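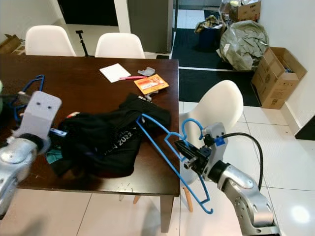
Figure 7.1 A two-arm setup at work on the hanger task. The right gripper holds a blue plastic hanger; the black garment lies bunched on the table.

Chapter 7
Handling Soft Objects

A wooden block keeps its shape when a gripper closes on it. A shirt does not. Every fold hides part of the cloth, and each time the arm pulls on one corner, the rest moves in ways that are hard to predict. In this chapter you will plan, run, and score a task in which two arms put a garment on a hanger.

The chapter follows a project by the robotics club at Lambert, a school in Flilham. Trevor Rowbotham and Denise Whiteley began work on it in October with a plan that fit on one page: find the collar, lift it, slide in the hanger. By spring the plan had grown to 104 steps, and the club had logged 446 attempts. Most of the early ones ended at the collar.

"We spent weeks on the arms," Whiteley wrote in the club log. "Then we looked at how the shirt was lying when we started, and that was the bigger problem."

Their teacher, Graham Haslam, asked the team to write down the starting state before each attempt – how the cloth lay, where the hanger was, and what else was on the table. You will keep the same kind of record in Project 7.

In this chapter you will learn to
- tell rigid objects from deformable ones
- choose a grasp point on folded cloth
- divide a task between two arms
- write a rule for when an attempt counts as complete

Key terms: deformable object, grasp point, parallel gripper, starting state, handover

Before You Begin
Review joint limits in Section 4.2. Put a T-shirt on a hanger with your own hands, slowly, and write down what each hand does. Keep your notes for Section 7.3.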